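# Recording pick demonstrations in the simulated kitchen

2023-01-17

These notes cover recording demonstrations for the Okabe kitchen set. They assume you have the simulator running and can already drive the arm with the hand controller. If not, do the Prergate driving exercises first and come back.

## Before you record

1. Load the kitchen and pick a layout. Each layout puts different items on the island, so note its number in the log.
2. Open both views, the outside one and the wrist one. Both are saved with every demonstration.
3. Move the arm to its start pose and let it settle. A recording that begins with the arm still drifting will be thrown out at the check.
4. Type the instruction in plain words, such as "pick up the packet". Use the word a person in a kitchen would use.

## Driving the pick

Use the outside view for the long move across to the island. It gives you the height of the forearm over whatever is standing on the worktop, and tall items are easy to clip on the way in. Come to a point above the target and stop there for a moment.

Then change to the wrist view for the last stretch. Turn the wrist so the fingers sit either side of the narrow part of the item, and only then go down. With packets and other thin things, small corrections are fine, but make them slowly. The model learns from your corrections too, and jerky ones come back later as a shaking gripper.

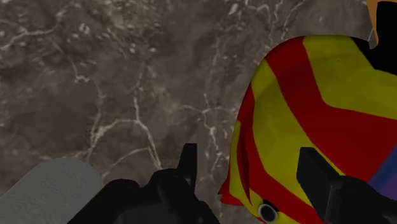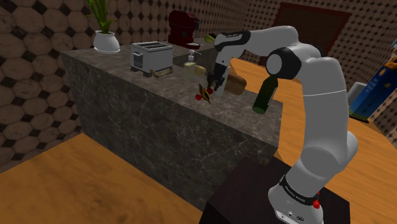
*Wrist view (first) and outside view (second), both from the simulated kitchen.*

Close the fingers fully before lifting. Raise the item clear of the worktop, hold it, and press stop. Don't put it back down unless the instruction asks for it.

## What to keep

Keep a demonstration if the item was picked up and you would be happy for the arm to copy the whole path. A slow one is fine. A second try at the grip is also fine, and we want a few of those – mark them "retry" in the log.

Delete it if:

- you hit another item hard enough to move it
- you picked up something other than the item in the instruction
- the target was out of the wrist view for most of the final approach
- you paused for a long time to answer a message

Knocking the target a little and then picking it up counts as a retry.

## Varying the examples

The first batch had 1,640 demonstrations and nearly all of them came in from the same side. The trained arm did well from that side and badly from any other. Akihiko Sekiguchi went through the log and took out 147 that were close to copies of each other.

For the second batch, change the start pose every ten recordings and the layout every thirty. Come in from the left as often as from the right. The target for this batch is 2,000 kept demonstrations, so expect to record some 2,330 in all.

## Saving

Files go to the Satatville folder under your initials. Play back the first and last recording of each session before you upload. If the two views are out of step, restart the simulator and record that session again – the timing can't be repaired afterwards.

The Plultthorpe machine has an older controller driver that swaps open and close. Check it with an empty gripper before you start.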